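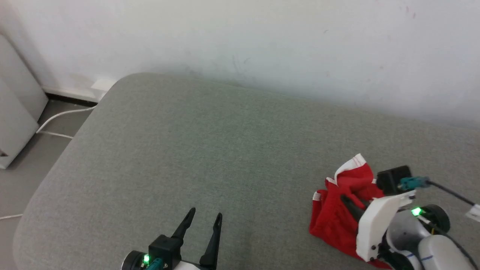

# Two arms and a piece of laundry

Movent, a small firm in Dirnton, has been renting out its two-armed Ojo kit since February. It costs £700 a month, with delivery and setup included, and the company pitches it at people who want a robot to handle soft things: clothes, towels, bedding. I had one for 23 days.

Clothes are a hard test. A mug keeps its shape when you pick it up. A pair of shorts doesn't, and the arms have to find an edge before they can do anything useful. Movent supplies a folding routine to start you off, and you teach the rest yourself by guiding the arms through the job.

The fingers are narrow and hooked a little at the tips, and they are good at getting hold of cloth. On a sofa they can press into the cushion to get under a hem, where a hard table gives them less room. Thick seams went well. Thin T-shirts often came up two layers at a time, and I had to start those again.

Each arm has a green light on a joint, handy when you're across the room. The cables are less well thought out. They trail off the arms, and I spent part of the first morning taping mine back so they wouldn't drag through the washing.

Chibuzor Nwosu runs the support desk and answered both my calls within the hour. He told me most early trouble comes from the arms being set too far apart. Mine were. Moving them closer fixed the reach, though the software, called Drurance, then wanted the whole setup run again — a dull 40 minutes.

It is slow. A shirt I can fold in seconds took the Ojo several minutes, and it never managed a fitted sheet. As a way to learn what arms like these can do with fabric, a month is fair value. For getting the ironing pile down, keep your money.

The rental runs month to month, with two weeks' notice to return it.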